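# House rules for a two-arm helper at the kitchen table

We set ours up back in August, and I love sharing the habits that stuck! Most are plain good sense from the workshop, moved over to the place where we stack the dishes.

**Before you switch on**

- Clear the table down to the pieces you mean to move. Knives and glass go back in the cupboard.
- Find the stop button with your hand, with your eyes shut. Everyone in the house does this, guests too.
- Tie back long hair and push up loose sleeves.
- Run both arms once with nothing on the table and listen. A new click means you stop and check the screws.

**While it runs**

Keep your hands outside the reach of both arms. If a dish tips, let it tip – a chipped saucer is cheap! Hit stop first, wait until both arms are still, and only then reach in. Consolacion Salazar taught me to say "stopped" out loud before I move, and I've done it ever since.

Start slow. I stayed on the lowest speed for my first 277 stacks and was glad of every one. Plastic dishes are great for learning on.

**Cables and cleaning**

Leave enough slack for the arm's full swing, then clip the rest out of the way. I use Vakis clips on the table leg and a strip of Flurkum tape on the floor. Power off before wiping the fingers, and use a barely damp cloth. Food bits go on the cloth, never into the joints.

Stacking is my favorite job to practice, and my rule is widest piece on the bottom, one piece per move. Let go only when the top piece sits flat. A bowl can rest a little to one side, like the mint-green one on its light blue plate, and I still count that as a good stack as long as the whole base is on the plate. Keep the second arm up and well clear of the dishes until its own turn comes. 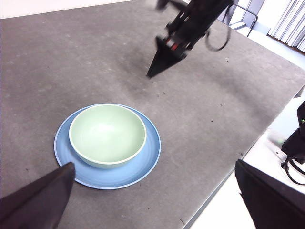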